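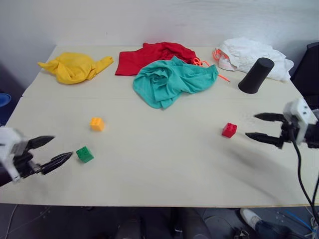 Direito Internacional dos Direitos Humanos
Unidade 4: Liberdade de religião ou crença e sanção penal
Apontamentos de apoio às aulas teóricas

4.1. Enquadramento

A presente unidade trata dos limites que o direito internacional impõe aos Estados quando estes pretendem punir a mudança de religião, a ausência de crença ou a expressão de opiniões consideradas ofensivas para uma confissão. Pressupõe-se o conhecimento da matéria relativa às fontes e à interpretação dos tratados.

O artigo 18.º do Pacto Internacional sobre os Direitos Civis e Políticos distingue duas dimensões. A dimensão interna (forum internum) abrange a liberdade de ter ou de adotar uma religião ou convicção e não admite restrições. A dimensão externa (forum externum) respeita à manifestação da crença pelo culto, pelo ensino ou pela prática, e pode ser restringida nos termos do n.º 3 do mesmo artigo. O artigo 4.º, n.º 2, exclui o artigo 18.º do regime de derrogação em estado de emergência.

4.2. Requisitos das restrições

A restrição deve estar prevista na lei e ser necessária à proteção da segurança, da ordem, da saúde pública, da moral ou dos direitos e liberdades fundamentais de outrem. A segurança nacional não figura nesta enumeração, ao contrário do que sucede no artigo 19.º. Os estudantes confundem com frequência os dois preceitos na prova escrita, pelo que se recomenda a leitura comparada dos textos.

4.3. Pena de morte e garantias processuais

Nos Estados que a não aboliram, a pena capital só pode ser aplicada aos crimes mais graves (artigo 6.º, n.º 2). O Comité dos Direitos Humanos interpreta a expressão de forma restritiva, limitando-a aos crimes de extrema gravidade que envolvam homicídio intencional. A apostasia e a blasfémia ficam fora desse âmbito. O artigo 6.º, n.º 5, proíbe ainda a execução de mulheres grávidas.

Devem ser articuladas com esta matéria as garantias do artigo 14.º, designadamente o direito a defensor e o direito de recurso para jurisdição superior.

4.4. Caso prático

Bożena Szewczyk, residente em Prumow, foi condenada em primeira instância por ter abandonado a religião em que fora registada à nascença. O tribunal fixou uma multa de 1.000 unidades de moeda local e uma pena de prisão de 15 meses. O advogado, Joon-young Myung, só foi admitido a consultar o processo após a leitura da sentença. O prazo de recurso é de 31 dias. O Estado é parte no Pacto e não formulou reservas.

Identifique as normas violadas e pronuncie-se sobre o esgotamento dos recursos internos. Considere, em alternativa, que o Estado havia declarado o estado de emergência antes da detenção.

4.5. Indicações de trabalho

A resolução é entregue por escrito, em grupos de 2 estudantes, até às 18h00 do último dia útil de maio, na secretaria do departamento. As citações seguem as normas em vigor na Faculdade. Não são aceites trabalhos enviados por correio eletrónico, salvo nos casos abrangidos pelo estatuto de trabalhador-estudante.

Leitura obrigatória: Comentário Geral n.º 22 e Comentário Geral n.º 36 do Comité dos Direitos Humanos.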